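HSM treadmill, second-hand: a month of use
Reviewed by Tudor Ciobanu

I bought this treadmill in March from a gym that was clearing out its upstairs room. It lives in our garage now, on a rubber mat, between the freezer and the bikes. I use it four or five mornings a week, mostly walking uphill, with a short run at the end if my knee allows.

The controls are easy once you know them. The start button is bright green and you won't miss it. The arrow buttons above it are small and black on a black panel, and I still press the wrong one when I'm tired. Some of the labels are in Chinese. There is a program chart printed beside the screen, but the type is tiny and I can't read it while moving. I copied the two programs I use on to a card in large letters.

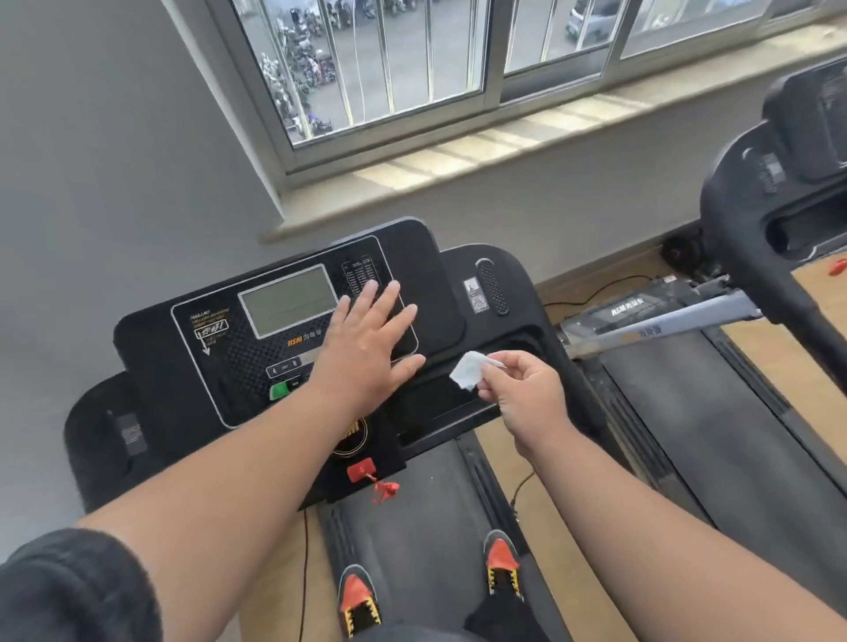
Cleaning takes a minute. The panel has a fine dotted texture that holds dust and dried sweat, so a dry tissue only does half the job. A damp cloth is better. The recessed tray is the worst spot, as crumbs and fluff settle in the corners. I go round that with a cotton bud on Sundays.

The safety key is red, on a coiled cord, and plugs in low down under the round badge. Clip it to your shirt. Mine came out once when I stepped too far back and the belt stopped quickly, with no jolt.

The heart-rate strips on the grips are slow. They take 19 seconds to settle and then read higher than my chest strap. I've stopped bothering with them. The speaker is fine for talk radio and thin for music.

Noise is acceptable at walking pace. Above a jog my wife can hear it in the kitchen. The belt is wide enough for me and the side rails have good grip when you step off.

I would buy it again at a second-hand price. New, I would want a clearer panel.

Contact | © 2018 Plurkar Home Reviews | Back to top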